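Recording your first set of pick-and-place examples

Before you start, give yourself a quiet hour and a cup of something, because this always takes longer than you think it will. The Farkarer guide asks for 100 good takes per task, and my own first set for Hisard ended up at 73 usable ones, so please don't feel bad if you have to come back for a second round!

Start each take with the gripper open and pointed at the table. Hold still for a moment, then press record. Move in at the speed you'd use to pick up a glass at home - no faster - and let the pads close fully before you lift. Set the object down, open the fingers, back away, and only then stop recording.

Between takes, shift the object a little, or turn it, or swap it for another one. Leave the rest of the table messy. A learning system that has only ever met a tidy table will struggle on a busy one, and I had to redo 38 takes to learn that.

If you bump something or lose your grip, finish the take anyway and mark it as a miss in your notes. Misses go in their own folder.
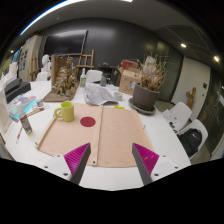
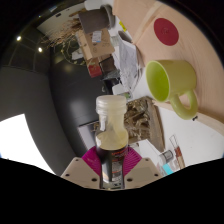

First picture: fingers apart, facing the table. Second picture: a small bottle held between the pads.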